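Workshop tips: getting your planner to pick up pencils

Thin, dark things on shiny, dark wood are my favorite test for a perception stack, and pencils are the best of the bunch! Before touching the planner, mask out the glare. Varnish throws bright streaks that Clirkerix happily reads as edges.
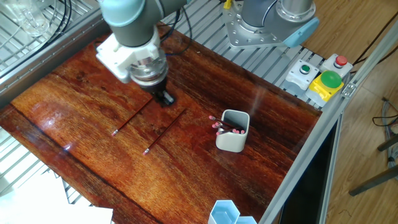 Two loose pencils by the cup, fingers hovering over the wood.

Fit a line to each barrel and use the pink eraser to tell which end is which (color beats shape here, every time). Set the grasp angle from that line, then save the pose. Our log in November had 1,486 of them, and Yen-ting Chiu's replay script chewed through the lot in 58 minutes. 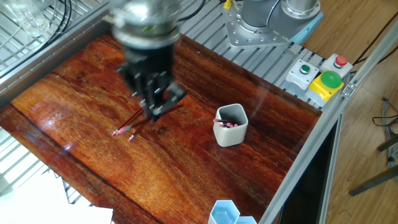 Fliscombe Manipulation Software Club

When pencils lie close together, plan for the group first and split it up afterward. Carmela Collado adds a 2 mm margin around every barrel in the collision model, and I've copied her ever since. Give the cup its own collision shape too, with the erasers that stick out included.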